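Stanirora
Home | What we test | About us | Contact

About us

Stanirora tries out robot arms, grippers and controllers for people who are thinking of buying them. We started because Yi-chun Hsueh had sat through one sales demo too many in which a gripper picked up the same wooden cube all afternoon. Cubes are easy. Shopping is hard.

There are 4 of us. Shuk-fan Yu runs the bench, Chia-hao Fung looks after the controllers, and Mohsin Tanoli writes the reports and argues with suppliers about them. We take no commission, and makers don't see a report before the customer does.

Last year we logged 1,166 attempts on two-arm handling jobs and threw out 1,090 of them from the final comparison, mostly for settings that had been changed halfway through. Some firms would have kept them in. We don't trust a success rate if we can't say what was counted as a failure, and we'd ask you to treat ours the same way.

Our current round, Wivau, puts fruit and plastic bags in front of paired arms. Bags are where most claims about "human-like" handling get thin. We have no favourite yet and may not have one by September.

If you have a gripper you believe in, send it. We'll be polite about it, up to a point.
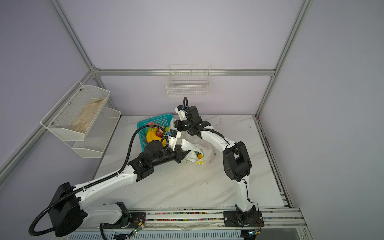
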